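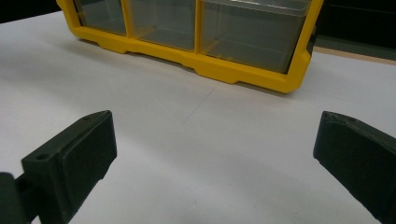
Both guards did exactly what the training tells them to do, and the company owes them a lot, Adesuwa Osagie told reporters outside the Numstead courthouse.

HUMON CASH SERVICES STATEMENT TO THE MEDIA: Two sentenced in Bassey Road van robbery

Numstead, July 17, 2018 – Humon welcomes today's sentencing of two men for the armed robbery of a Humon van on Bassey Road last November. Both pleaded guilty. A third suspect is still wanted and the case against him stays open.

The van was stopped outside the Fisa supermarket during a morning pickup. Two of our guards were hurt. Both have since returned to work, one on lighter duties for now. Cash boxes were taken, and all but one have been recovered by police.

"A long wait for the crew and there families," said Ikechukwu Akande, regional manager. "We sat through every hearing. Glad to see it get this far."

Humon thanks the detectives, the prosecutor's office and the shoppers who came forward as witnesses. Statements from the public made a real difference – several people gave up work days to testify.

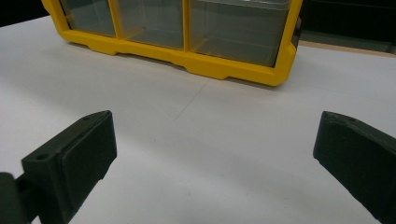 Photo: Humon media desk

Changes since the robbery: three extra escort teams on the Numstead routes, new pickup times at the Fisa store, more radio checks. Route details will not be released, for obvious reasons. Counseling remains open to all crew members and thier families, no end date set.

Anyone with information on the third suspect should contact Numstead police. Callers can stay anonymous. Please do not approach him.

No interviews with the guards at this time. Media questions to Adesuwa Osagie, Humon press office.

ENDS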